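Contra la encimera vacía

9 de diciembre de 2019

Otra vez me llega el catálogo de Ostar. Cocinas. 793 euros la isla pequeña, sin montaje, y ni una sola foto con migas. Ni un trapo. Y yo me pregunto para quién son esas cocinas, porque para cocinar desde luego que no.

Vengo diciendo esto desde marzo y me contestan siempre lo mismo, que el orden relaja. Bueno. A mí me relaja tener la sal a mano. La cocina de casa de mis padres tenía el aceite fuera, el pan fuera, la radio fuera, y allí se comía todos los días a las dos. Ahora todo escondido detrás de puertas sin tirador, que hay que empujar con la cadera porque llevas las manos pringadas. Progreso, dicen.

Luego está el asunto del dinero. Cambiar los armarios me salía por 2.000 euros, presupuesto de Stisis, con "descuento". Pedí otro a Ruddock: 789 solo las puertas. Las puertas! Que las mías abren y cierran perfectamente. El del teléfono me dijo que el blanco roto ya no se llevaba, y colgué. 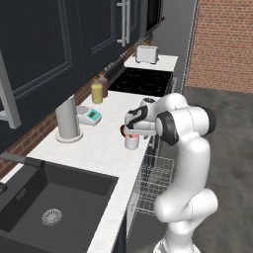
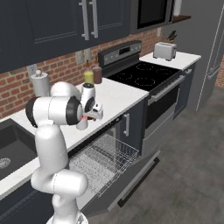 Lo que no se lleva es vivir en los sitios, creo yo. Se alquila la casa, se vende la casa, se enseña la casa. Y claro, para enseñarla tiene que parecer que no ha pasado nadie. Una amiga quitó los imanes de la nevera seis meses antes de vender. Seis meses sin los dibujos de los niños, por si venía alguien a verla. Vinieron cuatro personas, no compró ninguna.

No defiendo la mugre, ojo. Friego todas las noches, y el que diga lo contario que venga. Defiendo que se note que ahí se guisa. Una cazuela encima del fuego, el cuchillo bueno en su tabla, la lista de la compra pegada donde sea. La cafetera Fiseck que tengo me costó 425 y me niego a meterla en un armario, con lo que pesa además.

Así que el catálogo, al contenedor azul. Si algún año sacan uno con una cebolla a medio picar, lo leo entero. Y ahora os dejo que se me pegan las lentejas.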